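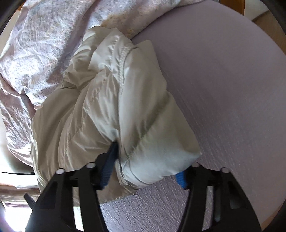
How do I get the filling back to an even thickness after a puffy jacket has been washed?
Dry it on low with two or three clean tennis balls, stop every half hour to break up the clumps by hand, and keep going well past the point where the shell feels dry.

Ticket 772
Opened by: Mamta Semwal
Handled by: Tatsuya Nagano, Handedia garment care desk
Product: Femeck quilted jacket, off-white, nylon shell
Status: Closed

Mamta Semwal, Thursday, 9:40 am
I washed my jacket at home and it came out flat. The filling has gone into hard little lumps at the bottom of each section and there is nothing at the top. I hung it on a hanger overnight. The shell is dry to the touch but the jacket feels heavy. It also smells a bit like a wet dog. Is it ruined?

Tatsuya Nagano, 10:15 am
Thanks for writing in. A heavy feel and that smell usually mean the down is still damp inside. Please tell me:
What detergent you used and how much
Front loader or top loader, and the spin speed
Whether you have a dryer with a low heat setting
Whether any feathers are coming out at the seams

Mamta Semwal, 10:52 am
Regular liquid detergent, a full cap. Front loader, 600 spin. The dryer has low, medium and high. No feathers coming out that I can find. I did use fabric softener, I always do.

Tatsuya Nagano, 11:20 am
The softener and the full cap are probably part of it. Softener coats the down and makes it stick together, and that much detergent is hard to rinse out in one cycle. I would rinse it again before drying.

Step 1. Close the zipper and all pockets. Put the jacket in the washer alone, no detergent, no softener. Cold rinse, then spin at 600 again.
Step 2. Repeat the rinse if you see suds in the door glass.
Step 3. Lift it out with both hands underneath. Don't carry it by the collar or wring it.
Step 4. Dryer on low with the tennis balls. Take it out every 30 minutes, lay it on a clean towel, and pull the lumps apart through the shell with your fingers. Work from the seams toward the middle of each section.
Step 5. When you can't find any lumps, run one more low cycle.

Mamta Semwal, 5:35 pm
Rinsed it three times, there were still suds on the second one. It has had four rounds in the dryer. The body is much better. The sleeves still have lumps near the cuffs. Can I switch to medium to speed it up?

Tatsuya Nagano, 5:50 pm
Please stay on low. Nylon can shrink or melt if it rests against a hot drum. For the sleeves, turn the jacket inside out for the next two rounds so the lining side gets the air, then turn it back.

Mamta Semwal, 9:05 pm
Two rounds inside out and one the right way. No lumps now and the smell is gone. It's nearly as thick as it was when I bought it. The left cuff is a little thinner than the right but I can live with that.

Tatsuya Nagano, Friday, 8:30 am
Good to hear. Leave it hanging in a dry room for a day before it goes in the closet, and don't store it in a compression bag. Next time use a down wash at the dose on the bottle and skip the softener. I'll mark this as solved. The wash notes for this jacket are in help article 337.

Closed by: Tatsuya Nagano
Cause: detergent and softener residue, filling not fully dry
Fix: extra rinses, low heat drying, lumps separated by hand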